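Two arms, one bed, and fewer demos than we planned

We spent most of August on the bedroom tasks, and I finally have a result worth writing down.
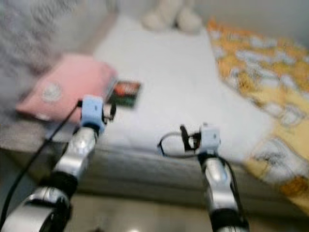

A reader wrote in after the last post to say that more demonstrations would fix everything and that I was wasting my time on the sampling. Fair enough, that was my guess too. So we tested it.

The setup is the one we call Sarine. Both arms run off one policy, which takes the head camera and the joint positions and puts out short chunks of motion. We had 178 demonstrations of picking small things up off a bed. The first policy trained on all of them, drawn evenly. The second trained on the same set, but we weighted the 2 seconds before each grasp more heavily, so the model saw those moments more often.

The second one did better. Over 10 trials per policy, the even version got 4 clean pickups and the weighted one got 7. Ten trials is a small number and I wouldn't bet much on the exact gap. The kind of failure changed too, and I trust that more. The even policy tended to close its fingers early, above the sheet. The weighted one mostly got down to the right height and then missed to the side.

Thin flat things are still the worst. A card on a soft mattress sinks when you press near it, and neither policy handles that well.

I also tried adding the older Jelora recordings. They made things slightly worse, I think due to the different camera height, but I haven't checked that properly.

Next I want to run the weighting on the Wedow table tasks, where the surface doesn't give. The training config is in the usual folder.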